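Prutitwood Folding Party Table, Owner's Guide

Section 4: Setting the table for guests

Please read Section 3 (Opening the legs) before you begin. The table must stand on all four legs and the locks must be closed.

4.1 Before you put anything on the table

1. Wipe the top with a soft cloth and clean water. A new table has a little dust from the factory in the corners.
2. Let the top dry completely. If you put the cover on a damp top, you can get pale marks which stay for some days.
3. Press with your hand on each corner. When one corner goes down, turn the foot screw of that leg to the left until the table is quiet.

CAUTION: Do not turn the foot screw more than 6 full turns. After this it can come out of the leg.

4.2 Putting on the cover

1. Find the side of the cover with the sewn label. This side goes to the short end of the table, where the handle is.
2. Hook the elastic over the two corners at the handle first.
3. Walk to the other end and pull the cover slowly over the last two corners. It is easier with two persons.
4. Smooth the cover from the middle to the outside.

NOTE: The cover of the Droltow model has no elastic. Use the four clips from the small bag. Put one clip in the middle of each side.

4.3 Where to place the food

The center of the table is the strongest part. Heavy things such as a drinks bowl, a large pot or a cake stand should be placed there. The ends are for light things, for example napkins, bread and plates.

1. Put the heavy dishes first, in the center.
2. Put a heat mat under every dish which comes from the oven or stove.
3. Leave a free strip of 12 inches at the handle end. Guests will take their plates here and they need a place to rest them.
4. Put the plates last, so that you do not have to reach over them with hot food.

CAUTION: The full load is 50 pounds, spread over the whole top. Never sit on the table and do not let children lean on the ends.

4.4 Paper plates

Paper plates work well with this table. They are light and you can put the whole supply on one end without any problem. We advise the following:

- Choose a plate with a raised rim if you serve salad or anything with sauce.
- Outdoors, put a clean stone or a jar on top of the stack. Also a light wind will lift the upper plates.
- For hot soup use a bowl.
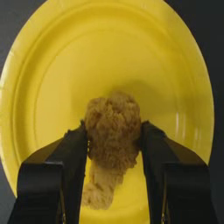
Text: Hatsue Hosoda | Prutitwood Customer Guides | Updated February

Keep unused plates in their wrapper, in a dry cupboard. Do not store them inside the folded table. There is space for them, but the hinge will press the rims flat.

4.5 Clearing the table

1. Take away the heavy dishes before the light ones.
2. Remove the cover and shake it outside.
3. Wash the cover at a low temperature with a mild soap. Do not use bleach and do not iron the elastic.
4. Wipe the table top and dry it, also under the edge, where drinks like to run.
5. Open the leg locks and fold the table as shown in Section 3.

NOTE: If a lock feels stiff, put one drop of household oil on the pin and move it a few times. Wipe off the rest, or it will come on your next cover.

Replacement clips and foot screws are listed in Section 6.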